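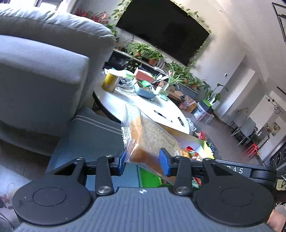 A sliced loaf in its bag, next to the grey armchair.

I gave up on shop bread for the whole of December, and by the second week I was dreaming about it. Proper dreaming, I mean. I woke up one morning convinced there was a sliced white in the cupboard and went down in my socks to check (there wasn't).

It started because everyone I knew had a starter on the go and I felt left out. You remember what it was like. Every phone call ended up at flour - who had some, where they'd found it, whether you could get away with using the plain stuff at the back of the shelf. I held out for months and then caved, long after the craze had passed, and ordered a bag of strong white from Prellano, a little mill that posts it out in thick brown paper. It came with a recipe card and I followed that card like a legal document.

My first loaf weighed 748 grams. I know because the card said to weigh it when it was cool and I did as I was told. You could have propped a door open with it. I ate it anyway, toasted, with so much butter that the bread was really just a way of carrying the butter about, and I told everybody it was lovely.

The second was worse! The third had a hole through the middle you could post a letter in. But the fourth came out of the oven smelling so good that I stood there and tore the end off while it was still too hot to hold, and I think that's when it got me. I'd started pinching bits of advice from a baking forum called Zisudora, where people argue about water for pages and pages, and somebody on there had said to leave the dough alone overnight in the fridge. So I did. It was a different thing altogether, chewy and a bit sour, with a crust that went everywhere when you cut it.

Now for the bit where I let the side down. I still like sliced bread. I like it a lot. A fish finger sandwich on sourdough is a mistake, the filling shoots out of the back and you hurt the roof of your mouth. Same with egg and cress, and same with toast for anyone who's poorly. My nan's bread and butter pudding needs slices that are soft and a day or two old, nine of them, cut in triangles, and I've tried it with my own bread and it just sits there in the custard sulking.

There's a snobbery about all this that I fell for completely. For a few weeks I was unbearable. I said the word "crumb" to people in queues. My sister rang up to ask what I wanted for my birthday and I asked for a proofing basket, and there was quite a long silence.

What I do these days is bake on a Saturday if I feel like it, and buy a sliced loaf for the rest of the week. Half of it goes straight in the freezer, because you can toast it from frozen and it doesn't go mouldy behind the kettle. The starter lives at the back of the fridge and gets fed when I remember. I've got the timings for the Saturday loaf on a bit of card inside the cupboard door: 22 minutes with the lid on, then lid off until it's as dark as you dare.

I did one this morning and it's cooling on the rack. Lunch was cheese on toast, though, and I had it on the sliced.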